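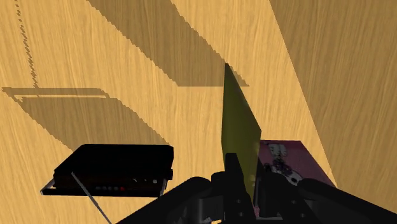 Fakhoury Takes Net Title at Grimolier Two-Day

Munther Fakhoury had not entered a net event since he moved to the area, and he signed up for this year's Grimolier Two-Day only after a spot opened in the fourth flight. He left with the overall net trophy and a one-shot win over Tariq Memon, last year's runner-up.

Fakhoury, who plays off 17, opened with a net 69 on the Tanoli course and was three back overnight. His second round, on the older Zovano layout, started with a double bogey at the par-4 first. He then played the next 11 holes in one over gross, picking up strokes on most of them, and signed for a net 66.

"I didn't look at the board," Fakhoury said. "My playing partner's wife told me on 16 that I was close, and I three-putted right after that."

Memon had a chance to force a playoff. He reached the par-5 18th green in three and had a birdie putt from the back fringe that would have tied it. The putt ran past on the low side and he tapped in for par. It is his second straight second-place finish in the event. He said he plans to be back next June.

The field was the largest the Two-Day has had, with almost 200 players across eight flights. Entries closed early in the second and fifth flights, and there was a short waiting list for both. Pace of play was good on the first day and slower on the second, when a rain delay held up the afternoon groups on Zovano. The last group finished just before dark.

The closest-to-the-pin contest on the seventh at Tanoli raised $3,714 for the junior program. That money will go toward range time and loaner clubs for the summer clinics, which begin in two weeks. Juniors who need a set should ask at the golf shop before the first session — left-handed clubs are limited.

A few notes for members. Flight prizes not collected at the dinner are being held as shop credit and must be used by the end of the season. The ninth green at Zovano will be on a temporary for several days while the drain along the left side is repaired. Scores posted from either course in that time should use par plus any handicap strokes for that hole.

Sign-up for the Murkex Four-Ball opened Jun 1, 2018. Teams may be made up of any two members with a current handicap, and the combined limit stays the same as last year. The entry sheet is in the golf shop, next to the tee times.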